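About Skendetti

We hire out the small stuff 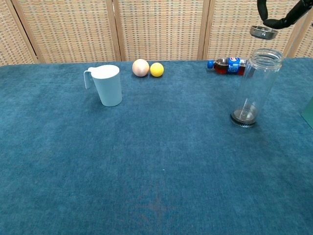

Most prop houses will rent you a suit of armour. We will rent you a mug. It might be white, it might be chipped, it might be the exact shade of brown your nan drank from in a film set in a bus depot. Somebody has to keep these things, and after a long and fairly undignified process of elimination it came down to us.

Skendetti began in the back of a carpet shop on Rafferty Street, when Rupert Oberholzer was asked by a friend in amateur theatre to find a convincing bread roll. He found 4. The friend used one and Rupert kept the others, which tells you most of what you need to know about how the business has been run. Bohdan Sydorenko joined the following June to "help with the shelves for a week or two". The shelves are still not finished. Bohdan is now a director.

What we keep

Mugs, mainly, and cups, beakers and the odd gravy boat. Balls of every sort, from foam ones that won't dent the scenery to hard ones we ask you to be sensible with. Bottles, full and empty, standing up or lying down as the script demands. Folding screens, for hiding behind, dressing behind and overhearing things behind. Table coverings in velvets, plushes and one green baize with a past.

The current catalogue runs to 687 items. Of these, 383 are drinking vessels, and we have been told by our accountant that this is a lopsided way to run a hire firm. He takes his tea in one of them, so we don't listen.

Who hires from us

Schools, for the nativity and for the other thing they do in the summer. Drama groups. Photographers who need a table to look as though a person has just left it. Conjurors, who are polite, pay early and bring back fewer balls than they took. A drawing class in Bumen has had the same set of objects off us every term for years, and we have stopped asking whether they'd like a change. They would not.

We also dress tabletops ourselves, at our place or yours. Rupert does the arranging and Bohdan moves everything slightly to the left when he's gone. Customers generally prefer it after Bohdan.

How it works

Ring or call in. Tell us what you want, or if you don't know, tell us what's happening in the scene and we'll have a rummage. Hire is by the week. There is a deposit on glass and on anything with a lid, lids being what people lose. Drinks are charged if opened. Please don't wash the plush cloths, however kindly you mean it. We had a lovely crimson one come home the size of a tea towel.

We deliver free within Ploltach and the villages either side. Further than that we charge for petrol and, on the coast road, for Bohdan's mood.

Coming to see us

The shop is upstairs, above what used to be the carpet place. Doors open at half past nine. There's room to park if you're not fussy about angles. The bell doesn't work, so knock, then knock again as if you meant it.

Groups are welcome by arrangement. The stairs won't take 200 of you, and we'd sooner not find out what they will take.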